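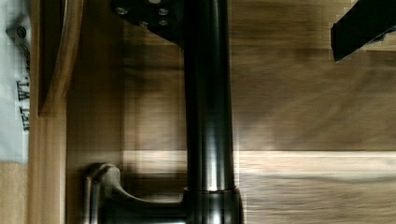
Kilian Eberhard asked whether the lever has to be tested in both directions, and yes, it does. Swing it fully one way, then fully the other, and feel for any slack where it joins the body.

Kitchen check, Pirkisham flat
By Urs Pichler
April
8 comments

Tap
1. Run cold for 14 seconds, then hot. Done. No drip at the spout after closing.
2. Dry cloth round the collar. Cloth came away dry.
3. Finish. Dark bronze, so no scouring cream and no limescale spray. Tenant told by note.
4. Cupboard under the sink. Torch on both joints. One nut nipped up a quarter turn. Look again on Thursday.

Worktop
5. Appliances unplugged before cleaning. Done.
6. Nothing left on top of the toaster oven while it is on. Fail. A towel is being kept there. Needs a hook or a rail.
7. Side vents of the oven clear. Leave a hand's width. Passed after moving it along a little. 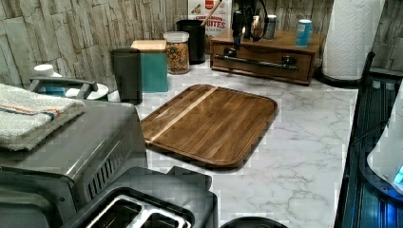 8. Crumb tray of the toaster emptied. Done, and it needed it.
9. Chopping board. Check for splits and wash out the groove. Oil it if the wood looks pale after drying. Stand it on edge overnight, never flat on a damp top.
10. Dry food in lidded jars and canisters. Pass. Cereal boxes should be folded shut at the inner bag.
11. Paper towels kept away from anything that heats. Pass, but keep an eye on it.
12. Stone-look wall behind the counter. Grease collects on the ledges. Soft brush, warm water, 300 ml of washing-up mix in the bucket.

Still to do: towel rail, second look at the nut, new washer for the spare tap in the Troment flat. The Fuchs form is filled in up to item 9 and I will finish it when the rail is up.

Share 14

Comments

Kilian Eberhard
Thanks for the lever answer. Ours had slack one way only and I would have missed it.

Marlow
What oil do you put on the board?

Urs Pichler
Plain mineral oil, thin coat, wiped off after an hour.

ridgeway_b
Item 6 failed at our place in Ridelitz too. We put a rail on the end of the units.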